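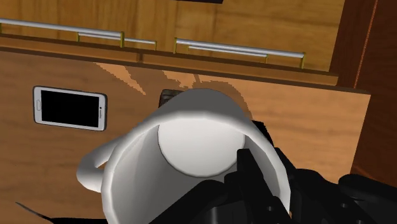
On the question of grasp labels for teleoperated demos, I think we're arguing about the wrong end of the mug. The sim kitchen in the Hviid set has 230 episodes of mug handling, and every one of them was driven by a person with a hand controller and opinions. Put a mug in front of such a person and you learn a lot about them. With the handle pointing off to the left, toward the phone, and the gripper coming in from the right, our operator put one finger inside the mug against the wall and left the handle alone. I'd do the same with that gripper. I would not do it in front of my mother-in-law.

Mikkel Lauritsen wrote on 3/15/24:
> We should throw out any demo where the operator doesn't use
> the handle. The policy will copy whatever we show it, and
> Vamov asked for handle grasps. I count 18 bad ones in the
> first batch already.

Vamov asked for "natural" grasps, which their document defines in four places and four ways. If we drop the rim grasps, the policy will have no idea what to do when the handle is on the far side, except perhaps sulk.

My proposal: keep them, add a grasp field (handle, rim, body, other), and let whoever trains on the set filter. I relabeled 11 last night and it's quick work once you stop re-watching the funny ones. "Other" is filling up faster than I'd like.

Also, could whoever drives the Flornness station please stop leaving the controller gain at maximum? I waved hello and swept a simulated counter clean.

Oddur Holst
Hokstead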